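How to start seeds in paper cups

Paper cups make decent seed pots for anything that will be planted out within two months. They are deeper than most module trays, they stand up without a rack, and you can write on them. I have used them for tomatoes, squash, sweet peas and beans at our allotment in Plostdale for several seasons.

What you need

Paper cups, 300 ml
Peat-free seed compost, sieved
A tray with a lip, deep enough to hold water
A skewer or a thick darning needle
A soft pencil
Seeds

Pencil is better than pen for the labels. Most felt tips fade on a bright windowsill, and by April you will not know your Kollitz peppers from your Grindlow ones.

Making the holes

Turn the cup upside down and push the skewer through the base in five places, one in the middle and four spaced out near the edge. Work from the outside in. If you stack three cups together you can do them all in one push, but hold them firmly and keep your other hand out of the way.

Do not put holes in the sides. The compost dries out quickly enough as it is, and the roots will find their way out and get torn when you move the cup.

Choosing the cups

Look at the top before you buy. A rolled lip keeps the cup round when it is full of damp compost. Cups with a plain cut edge go oval as soon as you pick them up, and the compost cracks away from the side. Plain pale cups are the easiest to write on. 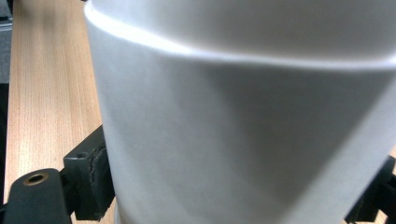
The rim of a cup, with the crease where the rolled lip meets the wall.

Very thin cups for water coolers are no good for this. They go soft at the base in a week. Double-walled coffee cups last longest, but water can sit between the two layers, so make sure the skewer goes through both.

Filling and sowing

1. Fill each cup to a finger's width below the top. Tap it on the table twice to settle the compost, then top it up. Don't press it down.

2. Stand the cups in the tray and pour in water to the depth of your thumbnail. Leave them until the surface of the compost turns dark, then tip away what is left.

3. Sow to the depth given on the packet. For tomatoes and peppers I put in 2 seeds per cup and pull out the weaker seedling later. Squash and beans get one seed each, and squash seeds go in on their edge.

4. Cover the tray with a sheet of clear plastic or a spare propagator lid. Take it off as soon as the first shoots show.

When to sow

Peppers can go in during February if you have a warm room. Tomatoes can wait another month. Squash and beans grow so fast that an early start only gives you long, weak plants with nowhere to go.

Watering

Always water from below. If the cup feels light, it needs a drink. If the outside of the cup feels soggy, leave it alone for a day or two and open a window. A little white mould on the paper does no harm to the plant. Green slime on the compost means you are watering too much.

Planting out

Harden the plants off for a week by putting the tray outside in the day and bringing it in at night. Then water well, cut down the side of the cup with scissors and peel it away.

Many guides say you can plant the whole cup. I would not. Most paper cups have a thin plastic lining, and Benedek Kiss on the next plot dug his up whole in the autumn with the roots still circling inside. Check with your council before putting used cups in the recycling, as many will not take them.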